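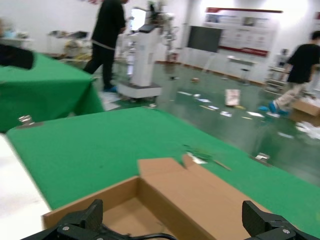 Corrugated box

A corrugated box is a container made from corrugated fibreboard, a material in which one or more wavy sheets of paper are glued between flat sheets. It is used mainly for packing, moving and storing goods. In everyday speech it is usually called a cardboard box, although in the packaging trade the word "cardboard" is often avoided because it can mean any stiff paper board, including the thin, solid kind used for cereal packets.

Material

The flat outer sheets are known as liners and the wavy inner sheet as the fluting or medium. Board with one layer of fluting between two liners is called single wall. Double wall board has two layers of fluting and three liners, and is used for heavier goods. Board with only one liner, known as single face, can be rolled up and is used for wrapping.

The size of the wave is given by a letter. The letters follow the order in which the sizes came into use and do not run from large to small. A flute is thicker than C flute, which is thicker than B flute. E flute is thinner again and is common in boxes that are printed for display in shops.

Liners made mostly from new wood fibre are called kraft liners. Those with a high share of recycled fibre are called test liners. The usual brown colour is that of unbleached pulp. White boxes have a bleached or coated outer liner, often with plain brown board on the inside.

Manufacture

Board is made on a long machine called a corrugator. The medium is softened with steam and pressed between ribbed rollers, then glued to the first liner with a starch paste. The second liner is added further down the line, and the board is dried over heated plates before being slit and cut into sheets.

The sheets are then turned into flat blanks. Fold lines are pressed in, slots are cut between the flaps, and the side joint is closed with glue, tape or staples. Most boxes are sent out flat in bundles and opened up by the user.

Types

The most common design is the regular slotted container. All its flaps are the same depth, and the two outer ones meet in the middle when closed. Other designs include:

Half slotted container: flaps at the bottom only, with an open top or a separate lid.
Full overlap container: outer flaps as wide as the box, giving a thicker base.
Telescope box: two trays, one sliding over the other.
Die-cut box: cut to shape with a formed tool, often with tabs in place of tape.

Box sizes are given in the order length, width, depth, and normally refer to the inside. The length is the longer side of the opening.

Strength

A box carries most of its stacking load at the four upright corners. Boxes stacked directly in line are therefore stronger than the same boxes laid in a brick pattern, although the brick pattern is less likely to slide. Strength falls sharply in damp air, as paper fibres take up water and the starch bond weakens. It also falls with time under load, so a box that holds a given weight for an hour may sag under it after a month.

Board weight is stated in grams per square metre. A liner of 200 grams per square metre is a middling grade.

History

Pleated paper was patented in England in 1856 as a lining for tall hats. Its use as a packing material was patented in the United States in 1871, at first to protect bottles and glass lamp chimneys. A version with a liner on both sides followed within a few years. Corrugated boxes began to replace wooden crates early in the twentieth century, helped by changes to railway freight rules that had favoured wood.

Reuse and recycling

Used boxes are collected widely and turned back into pulp. Staples, tape and labels are screened out at the mill. Fibres shorten each time they are pulped, and some new fibre has to be added to keep the board strong. Board soaked with oil or food is usually refused. Waxed boxes, once common for fish and vegetables, are also hard to recycle.

Boxes in sound condition may be used again for storage, house moves or craft work. Plain board without plastic coating can be torn up and composted, or laid on soil to keep down weeds.

See also

Paperboard
Folding carton
Pallet
Kraft process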